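Unit 5: Email Subject Lines and Send Testing

Course notes, Digital Promotion II
Instructor: Matilde Salgado
Reading before class: Mạch, chapters on list quality and on test design

1. Scope

This unit covers the testing of subject lines in promotional email. Body copy and landing pages are handled in Unit 6. Students should already know the terms list, segment, send, open, click and unsubscribe.

2. What is being measured

The open rate is the number of recorded opens divided by the number of delivered messages. Delivered means sent minus bounced. Some mail programs load all images in advance, which records an open when no person has read the message. For this reason the open rate is a weak measure when used alone. In this course the click rate is the primary measure and the open rate is reported next to it.

Clicks are counted once per recipient. A recipient who clicks three links in one message counts as one.

3. Setting up a split

A split test compares two versions of one message. Only the subject line changes. The sender name, preview text, time of day and body stay the same.

Recipients must be assigned at random. Splitting by alphabet or by sign-up date is a common mistake – older subscribers behave differently from new ones, and the result then reflects the list order.
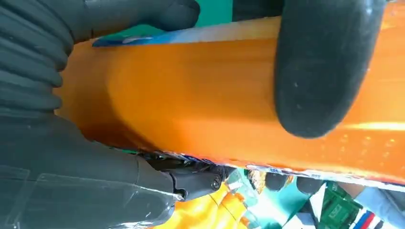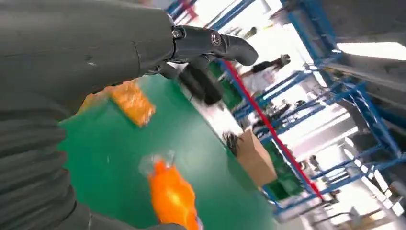
Decide the sample size before sending. The class exercise uses a list of 2000 addresses, divided into two equal groups. If version A receives 42 clicks and version B receives 40, the difference is too small to support a choice. Record the test as having no clear result and keep the current style of subject line.

Do not stop a test early when one version pulls ahead. Early clicks come mostly from the most active readers.

4. Length and wording

Many phones show only the first part of a subject line. Put the product or offer in the opening words. Compare:

Surville fall catalog: new desk lamps
Our newest catalog for the fall season is ready, with new desk lamps from Surville

The second line may lose the product name on a small screen. Avoid "Re:" or "Fwd:" on messages that are not replies or forwards. Such prefixes mislead the reader and tend to raise complaints.

5. Case: Kotutero

Kotutero sold refill packs by monthly email. In October its marketing lead, Ngân Mạch, tested a plain subject line against one containing a deadline. The deadline version had more opens. Clicks were level, and unsubscribes were higher. The company kept the plain version for regular sends and used deadlines only for the final notice of a sale.

6. Assignment

Write two subject lines for the Skaster spring offer. State which single feature differs between them, the measure you will use, and the result that would lead you to keep the current version. One page, typed. Bring a printed copy to the next session.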